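September
By Libor Kuruc

The coach from Štefanec put us down at Hisdale a little after nine, and by half past I had been told twice that robots now learn the way children do. I have children. I kept my notebook open.

The open day was split between two floors. Downstairs was the older method, where you take hold of the arm and push it through the job yourself. Juraj Sokol let four of us try. It is heavier going than the brochure suggests, and my attempt at putting a peg in a hole would not teach anybody anything. He deleted it, politely. A colleague then drove the same arm from across the room with a pair of levers and needed 75 seconds to stack two cups.

Upstairs they have done away with the arm for the teaching part. The person doing the showing holds a gripper in each hand, with patterned marker cubes fixed behind the fingers so the position can be worked out later, and simply gets on with the task. Guangming Xue, who runs this floor, said they had 2740 recordings so far. I asked how many had been any use. He said it depended what I meant by use — a fair answer, though I noticed it was the only one he gave without a slide.
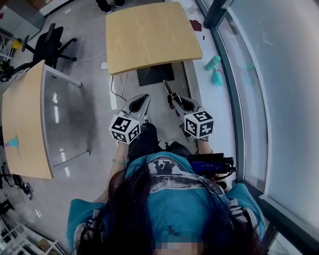
My trouble with it is the wrists. A person turns and reaches without thinking, and the machine that has to copy the movement may not bend that way at all. Yiğit Kocabaş from Dirkex put this to them over coffee and was told the software sorts it out. We then watched the robot have five goes at one of the taught tasks. It managed two, and on the third it stopped in mid-air until someone pressed a button.

I would go again, if only to see whether the two becomes a four. Bring your own lunch; the canteen shuts at one.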